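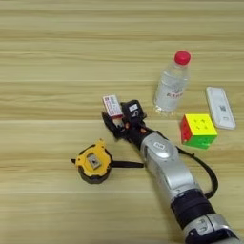
Re: Lema cell, finger recalibration and cable inspection
From: Akinyi Nyaga
To: Manipulation Cells mailing list
Date: 2018-05-23

Dear colleagues,

Please find below the reply of the Nostthorpe laboratory to the question raised on this list by the Jullano group. The earlier message is quoted in the parts that need an answer. Those who maintain a cell of the same type are asked to read the section on the cable, as it replaces the wording in the current maintenance sheet.

> We have taken over a Lema cell with one arm and one multi-fingered
> hand. The hand was removed for transport and has been mounted again
> by our own staff. Since then the grip on thin objects has been
> unreliable. Larger objects are held without trouble. The arm itself
> passes its position check.

The behavior you describe is consistent with a hand whose fingers have not been given a new zero after mounting. The arm and the hand keep separate reference values in the Lema cell, and a successful position check on the arm says nothing about the fingers. The controller does not raise a warning in this case. We reported the matter to Plustano, who supply the cell software, and were told that a warning is planned for the June release.

The procedure in use at Nostthorpe is as follows.

1. Move the arm to the service position and reduce the speed limit to the service setting. Confirm on the panel that the limit has been accepted.

2. Open the hand fully and leave it unloaded. Nothing should touch the fingers, the table included.

3. Select the finger zero routine and run it 4 times. Record the values of the last run only. The earlier runs serve to settle the drives.

4. Compare the recorded values with those on the acceptance sheet for your hand. A difference of more than 6 counts on any finger should be treated as a mounting fault. In that case remove the hand, clean both faces of the flange, and begin again from step 1.

5. Save the values under a new name. Do not overwrite the previous set until the grip check has been completed.

> Is there an agreed set of test objects? The folder that came with
> the cell mentions a grip check but the list of objects is missing.

There is no list that binds all sites. At Nostthorpe the check is made with ordinary articles placed on the cell table, among them a small printed box, a tape measure, a Rubik's cube and a plastic water bottle with a screw cap. The small box is the article on which a bad finger zero shows most clearly, and we recommend that it be taken first. It should be held between the fingers at an angle, as it would be in normal work, and kept there for the full hold time given in the sheet. The cube is useful for the opposite reason: it is stiff, its edges are well defined, and a hand that cannot hold it squarely has a fault other than the zero.

The articles should be laid out with enough clear table to one side for the arm to withdraw. We do not require fixed positions. A site that wishes to compare results from one month to the next should, however, keep its own layout drawing and follow it.

> We would also like to know how others route the cable at the hand.
> The folder shows it tied along the forearm, but the person who
> handed the cell over advised us to leave it free.

The folder is out of date on this point. The cable should be left with a loose, rounded loop beside the forearm, long enough that it is not drawn tight when the hand is turned to either limit. Tying it along the full length of the forearm was the original practice, and it led to one broken conductor at this site. The fault was intermittent and took a considerable time to find. It appeared in the log as error 239, which the manual assigns to a finger drive. Two drives were exchanged before the cable was examined.

Please observe the following when inspecting it:

- Turn the wrist joint slowly by hand control from one limit to the other and watch the loop throughout. It may rest on the table for part of the movement, but it must not be trapped under the arm.

- Check the outer jacket at both ends of the loop. Any flattening or change of color is sufficient ground for replacement.

- Articles on the table should be kept out of the path of the loop. A light box or an empty bottle can be carried along by the cable and will spoil the grip check.

- After replacement, repeat the finger zero. The routine has to be run again whenever the connector at the hand has been opened, even if the hand itself has stayed on the flange.

> Finally, at what interval should all this be done?

The sheet asks for the finger zero after every 332 hours of operation, and for the cable inspection at the same time. We follow the first figure. The cable is inspected here at the start of each working week, as the inspection is short and can be done while the controller is starting. Sites with lighter use may judge otherwise, provided the interval is written in the cell log and signed for.

With regard to labels, the markings on the forearm and on the back of the hand should be copied into the log whenever a part is exchanged. Please do not cover them or move them to a new part. Plustano will ask for these markings before accepting a hand for repair, and one of our own returns was delayed for want of them.

A revised maintenance sheet containing the above will be sent to the list in June. Corrections and objections should reach me before then, preferably as replies to this message so that all sites can see them. The Jullano group is kindly asked to report the values found in step 4, together with the result of the grip check on the small box.

Yours sincerely,

Akinyi Nyaga
Cell Maintenance
Nostthorpe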